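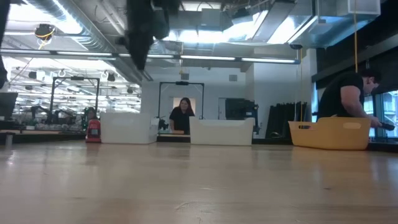

Preparing a table-top handling demonstration for an open day

A pick-and-place demonstration for visitors needs a layout that can be reset quickly and understood from a standing position. The procedure below is the one used in the Allwood hall at Skornwood. It assumes an arm that has already been commissioned and a handling routine that already runs in normal use. Start with the table. Put the containers at the far edge and leave the wood in front of them bare, as with the two white bins and the yellow basket here, so that the working area can be read at a glance. The basket is wide and shallow, and the white bins are the sort of plain rectangular tub that any storage supplier sells.

What you need

One table, 700 mm high or more
Two rectangular bins and one shallow basket in a contrasting colour
Soft objects for handling, all of one size
Masking tape and a marker pen
A printed copy of the reset sheet
Barrier tape or posts for the visitor line

Step 1. Fix the container positions

Place each container where the routine expects it and mark two corners on the table with tape. Write the position number on the tape. Use the same numbers on the reset sheet. Containers get knocked during a long session, and a bin that has moved by the width of a finger is hard to spot from behind the table.

Avoid containers with a rolled or flexible rim if the gripper has to pass close to it. If the only basket available has handle cutouts, turn it so that small objects cannot work their way out on the visitors' side.

Step 2. Check the cables overhead

Anything that hangs from the ceiling should be traced by eye from the fixing to the free end before the arm is enabled. Run the arm at reduced speed through its full path, with one person watching the cords and another at the stop button. Tie back or re-route any cord the arm can reach. Repeat the run afterwards — a cord tied back in one direction may have swung out in another.

Step 3. Set the visitor line

Mark the line outside the reach of the arm at full extension, plus the margin given in your own risk assessment. Where several stations share a room, do them together. Two lines that meet at an awkward corner will push people into the gap between benches.

Step 4. Rehearse

Run the full routine 7 times without a break, resetting from the sheet each time. Note every dropped object and its position. If the same position appears twice, correct the container or the grip before going further. Our last rehearsal came to 112 picks and used most of an afternoon.

Check the lighting at the hour of the visit. A polished or pale table top can throw back ceiling lights and daylight, and a camera set up in the evening may behave differently at noon.

Step 5. Run the session

Keep each demonstration to three cycles. State what the arm will do before it starts, then stop talking until the first object is down. Take questions with the arm disabled. The operator hands over at the end of a group, never during a cycle.

If a pick fails, let the routine finish or stop it. Do not reach in. Reset all the containers to the tape, check them against the sheet and begin the next cycle from position 1.

Step 6. Clear down

Disable the arm, empty the containers and leave the tape in place if there is a second day. Initial the reset sheet and clip it to the bench.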